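Speaker notes: Textile Reuse in Municipal Collection Programs
Session 9, Regional Waste and Recovery Forum
Speaker: Elin Rosser, Bunnag Textile Recovery Office

Opening (slide 1)
Thank the hosts. State the purpose of the talk: to report what the Bunnag office learned when it moved from mixed clothing bins to sorted collection. Mention that the full report is on the table by the door.

Slide 2
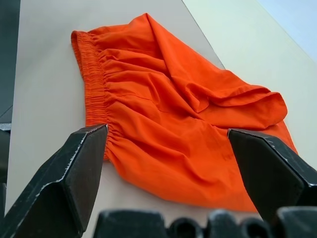 Notes last changed: July 25, 2024

Begin with the single garment. A pair of shorts with an elastic waistband is a common donation in summer and a difficult one to grade. Elastic loses its strength before the cloth shows wear, and a sorter who looks only at the fabric will pass items that a shop cannot sell. Our graders are now asked to stretch the waistband first.

Slide 3: Collection points
The program began in June with 85 collection points. Each point serves up to 2000 households. Pause here for the map. Point out the gap on the east side, where the Rodov depot was still being repaired.

Donors were asked to close their bags and to keep shoes separate. The second request was widely ignored in the first month - the label on the bin was too small. The new label is on slide 4.

Slide 5: Grading
Three grades are used: resale, repair and fiber. Do not read out the definitions. Stress that repair is the grade most often skipped when staff are short, and that those items then go to fiber at a loss.

Slide 6

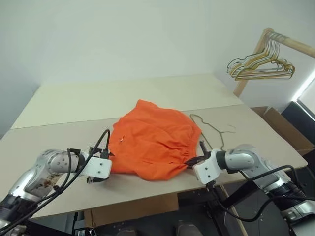

Keyvan Soltani wrote after the June briefing that the repair grade should be dropped in small towns, as the cost of sending items to the Jidinside workshop exceeds what they bring in. Acknowledge the point. The office's position is that small towns should share one pickup, and that the grade should be kept through the next contract.

Slide 7: Staff and training
A total of 154 staff have completed the one-day course. Refresher sessions are held at Hotorach. Refer questions about enrollment to Pei-shan Hsiao.

Questions
Allow 9 minutes. If asked about export, state that the office does not set export policy and offer the contact sheet.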